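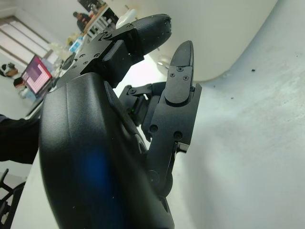 Laimutė Kairys and the coat that keeps selling

Laimutė Kairys has made the same coat for most of her working life. It is called the Buditari, it comes to just below the knee, and it has four buttons. The collar has been changed twice. The pockets were moved forward after customers complained that they had to bend their wrists to reach them. Apart from that, a Buditari bought this March would hang quite happily beside one from the first batch.

Her label, Sturkisetti, makes 2,000 coats a year, and the Buditari accounts for most of them. It sells for £550. That is a lot of money for a coat, and Kairys does not try to argue otherwise.

"People save up for it," she says. "I would like it to cost less. I have been through the sums many times and I can't pay the machinists properly and get it under 500."

She did not train as a designer. Her first job was in the alterations room of a department store, where she took up hems and let out waistbands. She says it taught her how badly a lot of expensive clothes were finished inside. Linings were cut too tight, so they tore at the armhole. Seam allowances were so narrow that there was nothing to let out when a customer put on weight. She started keeping notes, and still has the notebooks.

The first coats were cut on her kitchen floor in the evenings and sold to women from the store. One of them wore hers to a job interview at Prundora, a small shop with two good windows and a loyal set of customers. She got the job, and the owner asked about the coat.

Prundora took a dozen. They sold before the cold weather came, mostly to people who had not been looking for a coat, and the owner ordered more. Kairys handed in her notice at the store soon afterwards. She admits she did it too early — the second order was paid late, and she spent the winter doing alterations from home to cover the rent.

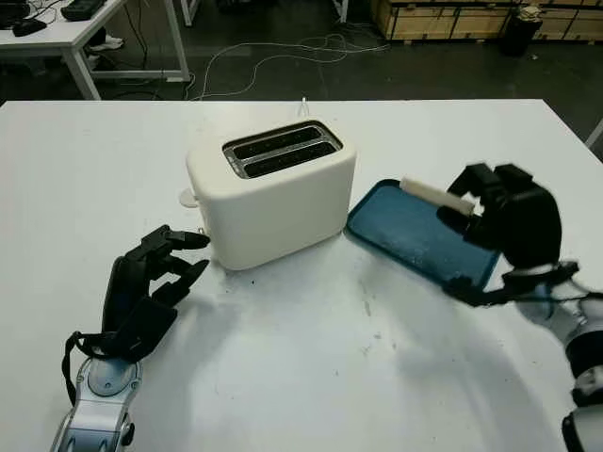 The cloth has been the hardest thing to get right. For years she bought from a mill that closed with very little warning, leaving her with enough wool for 70 coats and no supplier. She tried cloth from several other places. Some of it pilled at the cuffs, and one batch faded along the folds while it was still in the stockroom. In the end she went to Wei, a family weaving firm she had turned down once before on price. They wove her a slightly heavier cloth with a tighter face, and she has used it ever since.

She is less sure about fashion in general. Sturkisetti has never held a catwalk show and she has no plans for one. There was a short run of trousers, which she now describes as a mistake, and a wool hat that did well until she got bored of it. A raincoat has been on the cutting table for three years. The sleeve is still wrong.

Repairs take up more of the workroom than they used to. Any Sturkisetti coat can be sent back for a new lining, whoever bought it first, and a good many now arrive from daughters who have been given their mother's. Kairys does some of these herself on quiet afternoons. She unpicks the old lining in one piece where she can, then checks the pockets. So far she has posted back train tickets, a house key and a single pearl earring, which the owner had already claimed for on her insurance.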